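Search this blog
Search

Filed under: Courts & Paperwork, Everyday Life

Jury duty, a year late

September 23, 2020

I have been meaning to write up my two days at the Crichton courthouse since last November, and then the year went the way it went and I never got to it. My friend Guilan Xu got her own summons last week and called me up full of questions, so I might as well put it all down while I still remember it.

First of all, get there early! The letter said eight thirty and I was juror number 152, so I figured I had time for coffee. There were 200 of us called that morning and one metal detector, and the line went out the door and down past the bail bonds place. I stood behind a very nice man who drives a truck for Gidero and had already rescheduled twice (they let you do it once without asking why, and after that you have to write a letter).

Then you wait. You watch a film on the history of the jury, you fill out a form, and you wait some more. I read 124 pages of a mystery I didn't even like.

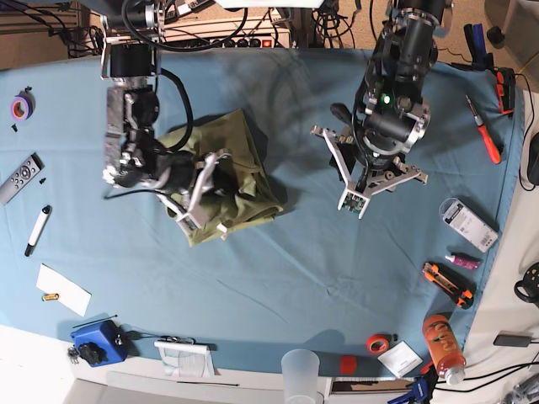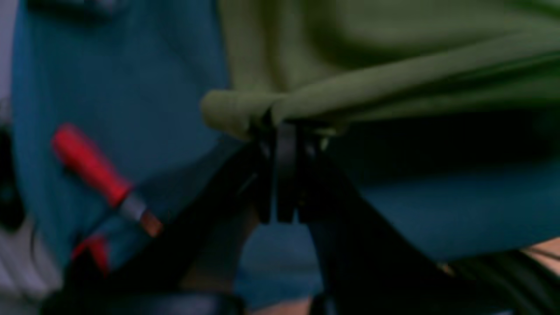

What they ask you

Late in the afternoon they finally took a group of us upstairs. The case was a landlord and tenant matter over a flooded basement, and the judge was kind and patient and spoke so softly that we all leaned forward in our seats. The lawyers wanted to know whether we rented or owned, whether we had ever sued anybody, and whether we could be fair to a company. I told them about my old fight with a landlord on Undeo Street over a deposit, and I could see the one in the gray suit writing it down.

I was excused the next morning, along with the truck driver. I was surprised how much I minded! I had started to care about that basement.

So, Guilan: bring a sweater, bring a better book than mine, and keep your parking stub, as the clerk has to stamp it before you leave. My check for the two days came three weeks later, and I spent it on lunch.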